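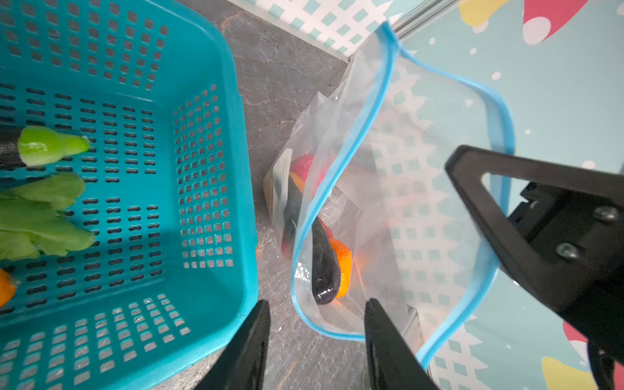
Cesta turquesa y bolsa con cierre de tira azul, encimera gris.

3 de agosto

Conservación de hortalizas de hoja, serie de verano. Retomo el cuaderno donde se quedó en enero, con la misma pregunta: cuánto aguanta la hoja en bolsa cerrada frente a cesta abierta, dentro de la cámara pequeña.

El lote de Bollcombe llegó a primera hora. Hoja firme, algo de tierra en la base, dos manojos con las puntas amarillas que aparté antes de pesar. El de Tarnley viene más húmedo y no lo mezclo con el otro. Queda en el estante de abajo hasta que se escurra.

Pesada inicial con la balanza Oravec. Sigue perdiendo el cero cuando se abre la puerta del pasillo, así que he tarado antes de cada manojo. El manojo de referencia da 380 g. Los demás están en la hoja de pesos, columna B; la columna A es de la serie de enero y no hay que tocarla.

Bolsas: uso las Prendo con cierre, del paquete ya empezado. Perforadas con la aguja gruesa, 9 agujeros por cara, lejos del cierre. En enero las perforé con la fina y se condensó tanta agua que a los pocos días la hoja estaba pegada al plástico y olía mal. Un juego de bolsas va sin perforar, como control. Papel absorbente solo en las de Tarnley, doblado en cuatro, al fondo.

Lavado: 2000 ml de agua del grifo por tanda, cambiando el agua entre tandas. Después centrifugadora manual, 50 vueltas. Me salté el secado sobre paño en la primera tanda y tuve que volver atrás. Conviene dejar el paño extendido antes de empezar, con las manos mojadas es un lío.

Dudas que siguen abiertas:
– Si merece la pena lavar antes de guardar. La parte de Bollcombe que se guardó sin lavar en enero duró más, pero eran pocos manojos y venían de otra parcela.
– Los pimientos. En cesta abierta se arrugan por el pedúnculo y luego ya no se recuperan. No entran en la serie, aunque habría que apuntar el aspecto cada vez que se abra la cámara.
– Las zanahorias van sin hojas. Con hojas se ablandan enseguida, eso ya está visto y no lo repito.

La cámara marca un grado más que el termómetro de sonda. Me fío de la sonda. He movido la bandeja superior hacia delante porque al fondo, junto al ventilador, se quemaron por frío las hojas de fuera la última vez.

Pendiente: pedir etiquetas que no se despeguen con la humedad (las de papel no sirven), limpiar la junta de la puerta y pasar a limpio los pesos de enero – hay dos filas que no se leen bien.

Próxima revisión con la cámara cerrada hasta entonces. Si alguien necesita sacar algo, que apunte la hora en la puerta.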